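Valtteri Salminen keeps a printed copy of the stop log from cell 4 on his desk at Ornodent, and he doesn't pretend it makes good reading. One page lists a protective stop at cycle 601. The two-armed packing robot had closed on a bag, lifted, and kept pulling after the bag caught. Then it froze with both arms up.

"The vendor's line is that the stop worked," he says. "Sure, it worked. After the arm had already pulled for 2 seconds on something it couldn't feel."

I asked whether anyone had been hurt. No, he said, but he doesn't care for the question. People reach into the work area all day to load bags, and the risk sheet was written as if they didn't. 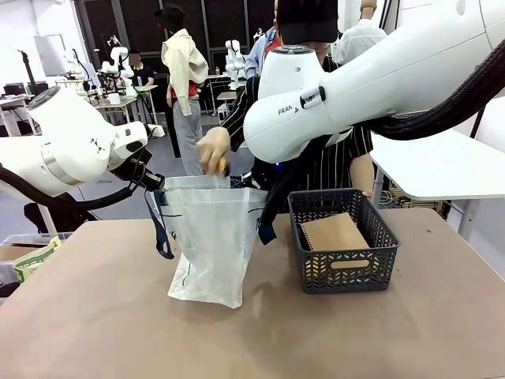
Salminen is just as hard on the fix. Zireo, which supplies the control software, sent an update that lowers the force limit. He ran it for about 2000 cycles before he would talk to me. The long pulls are gone, he says, but the grippers now drop soft items more often, and each drop brings a hand back in.

"So we traded one thing for another. Show me the number of times a person leans over that table. That's my safety figure, and it went up."

The Wostinton site, where the Morgan line is due to start in October, has been told the problem is closed. Salminen hasn't signed the form.

"They can call it closed," he says. "I'd like to see the log first -- all of it, drops included."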